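TUVTON, March 12 – Gas grid operator Tendden has signed a loan agreement worth 326 million euro to replace the oldest section of the pipeline between Tuvton and the Kolholm storage site, the company said in a statement.

The loan has a term of 12 years and will be drawn in two installments. The first becomes available once the construction permit for the river crossing at Kolholm is final. Tendden did not name the lenders, but said that no state guarantee is attached to the debt. Interest is fixed for the first installment and floating for the second.

The section to be replaced entered service in 1972. It has been operating below its design pressure following an inspection that found wall thinning at several welds. The new line will follow the same corridor, except near the crossing, where it will be laid in a drilled tunnel under the riverbed.
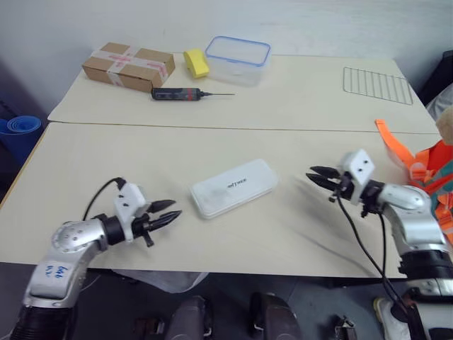
*A taped cardboard box, a yellow sponge and a clear container with a blue-rimmed lid on a pale tabletop.*

Engineering contractor Peixoto will carry out the design and supervise pipe laying. A separate tender for the compressor station at the Tuvton end is due to be published before the end of the month. Bids will be accepted for 30 days, and the contract will be awarded on price and delivery schedule.

Gas will continue to flow through the existing line during construction. Tendden plans two short shutdowns to connect the new section, both outside the heating season. Shippers with firm capacity bookings will be notified in advance and may move their volumes to the northern entry point at no extra charge.

The operator said it would apply to the energy regulator to include the cost of the project in its transmission tariff. The old pipe will be cleaned, filled with nitrogen and left in the ground, apart from the segment at the crossing, which is to be removed.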